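Estari hand-teach station, pre-session safety check
Task: folding knitwear, hand-held grippers, home setup
Checked by: Bergþóra Brøndum
Month: October

1. Finger pads seated, no lifting at corners. OK
Comment: thumb test on both fingers, every gripper. Do it again after the break pls.

2. Pivots tight, linkage moves freely with no grit. OK
Comment: left hand unit was stiff at 9 am, wiped down, fine now.

3. Full open / full close, 4 cycles each hand. OK

4. Pinch force at low setting. OK
Comment: somebody had it on 4 again. Knits go on 2. Higher snags the ribbing.

5. Cables, chargers, bags off the floor behind operator. FIX
Comment: charger moved. Mark the standing spot with tape before next session.

6. Nothing sharp or hard in the garment. Buttons, pins, tags. OK
Comment: shop tag pin found in the Fiore cardigan, removed. Not used today.

7. Room for both hands to open wide without hitting each other or the shelf. OK w/ comment
Comment: keep hands apart when reaching across. Knuckles got caught last time, no injury.
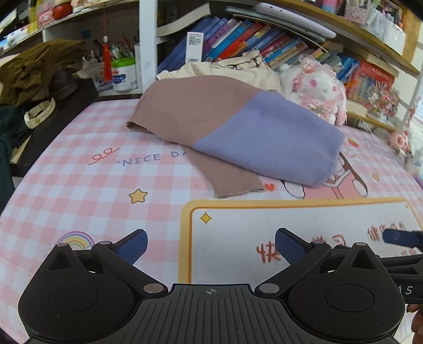
Same room both times, plush rabbit stays at the back.
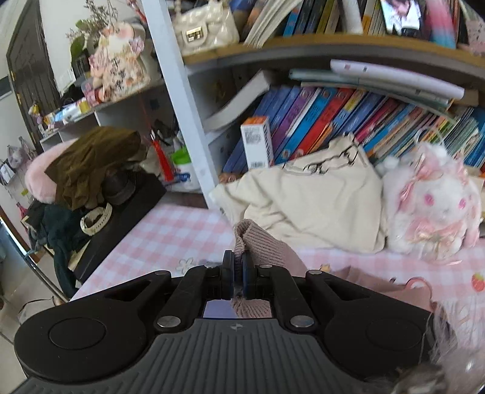
Can the operator straighten the fabric with bare fingers partway thru a fold?

Only between takes. A bare-hand fix teaches the arm a step it has no way to copy, and it puts fingers near the pads while the gripper is live. Stop recording, open both grippers, fix it, start over.

8. Stop phrase agreed out loud before first take. OK
Comment: "hands off". Say it loud, Grundton crew were mumbling it.

9. Operator break after 17 takes max. NOT DONE
Comment: ran over, wrist sore by the end. Set a timer, dont rely on the count sheet.

10. Remote mode handover (Astodmont arm). N/A
Comment: hand teaching only. Redo items 3 and 4 on the arm itself before anyone drives it remotly.

Open: item 5 tape, item 9 timer. Both on me before next session. BB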